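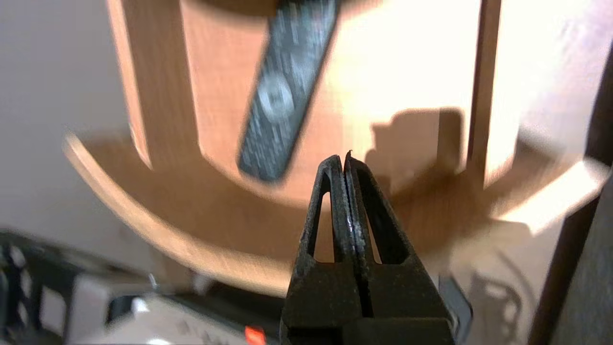 Can a complete beginner join the Derby curling league in the middle of the season?
New players are placed on a team after one evening of instruction, and they usually start at lead.

The Derby Curling Club will open its winter league to newcomers in January, filling places left by players who have moved away or switched to the daytime draw. The club has nine teams in the evening league and 80 members in all, counting juniors.

The instruction evening starts at 6:30 p.m. and covers the delivery, sweeping and the basic rules of scoring. Grippers, sliders and brooms are lent out at the desk. Players should wear stretchy pants, warm layers and clean shoes with flat rubber soles. Street shoes are not allowed on the ice.

League games last eight ends and take two hours. Teams are mixed, and skips are asked to rotate their front-end players at least once during the half season so that beginners get time at second as well as lead. Anyone who cannot deliver from the hack may use a stick at any position.

The league is sponsored again this year by Ondach, a staffing firm with an office near the rink. Its employees enter two teams of their own, and the firm holds a lunchtime talk each September on teamwork and communication, given by club members. Seats at the talk are free to anyone in the league.

A second local company, Nikimach, will pay for a new set of brooms. The old ones will go to the junior program.

The fee for the half season is $323, which covers ice time and the closing dinner – guests at the dinner pay separately. Members under 27 receive a discount, and payment can be split into two parts. There is no charge for the instruction evening.

The Carré Cup, the club's end-of-season event, is open to every league team regardless of its record. Teams that lose their first game move to the B event and are guaranteed at least two more games.

Sign-up sheets are at the front desk and on the club's website. Players who want to be placed together should write the same team name on their forms.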